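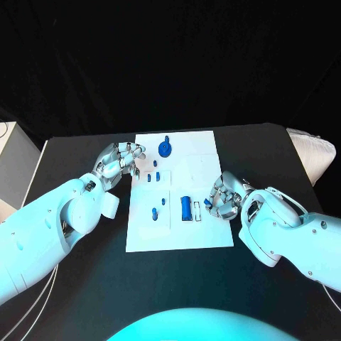

Sorting out the grasp planner, a thread
Krystyna Wieczorek
July

1/ Spent most of this month on one part of our stack: what the planner does after a hand has picked up a small part and before it puts it down. We call the package Umska. It sits between perception and the arm controller, and until recently it was the messiest code we had.

2/ The task is small blue parts on a sheet of white paper with zones pencilled on it. Pegs, a disc with a peg in the middle, a cylinder lying on its side. Two arms, one on each side of the sheet, multi-fingered hands.

3/ Old behaviour: perception gave us a pose for each part, the planner picked a grasp, and we assumed the part stayed where the grasp said it was. It doesn't. Close the fingers on a thin peg and it rotates a bit. The place pose is then wrong before the arm has moved.

4/ First fix was to re-estimate the pose in hand. The fingers hide most of a small part, so the estimate jumped all over the place. I logged 70 grasps and threw out 16 where the estimator had flipped the peg end for end.

5/ What we do now: lift, hold the part just off the sheet, wait for the arm to settle, then take several estimates and keep the median. Flips get rejected by comparing with the pose before the grasp. Dull, but it works. Zero flips in the last 40.

6/ The settle wait was a fixed sleep. Please don't do this. It's now a check on joint velocity and usually clears in under 20 control ticks. The sleep had been covering up a timestamp bug in Mavitz, our camera driver wrapper, where frames got stamped on arrival instead of on capture.

7/ Colour segmentation is the easy bit. Blue on white, dark grey table, black cloth behind. The pencil lines are faint enough that the mask ignores them, which is handy for parts and annoying for zones. Zones come from a config file, registered to the paper's corners.

8/ If a hand covers a corner we hold the last good registration. That's fine until somebody bumps the sheet. I'd like a proper tracker there but haven't written one.

9/ Arm against arm: each one reserves a volume over the paper before it moves in. If the volumes overlap, the second arm waits at the edge of the sheet. It costs time — I'll take that over two hands meeting above a peg.

10/ Still open: the cylinder. It's symmetric about its long axis, so the estimator reports a roll angle that means nothing and the planner tries to honour it. The wrist goes through a silly rotation to get there. Symmetry flags are in a branch, not merged.

11/ Someone asked what we use for replay. Isesa for logs, and a small viewer called Mittal that draws the planned and measured fingertip paths on the same timeline. Most of the bugs above showed up there first.

12/ Next job is merging the symmetry branch and rerunning the same set of grasps. I'll add the results to this thread.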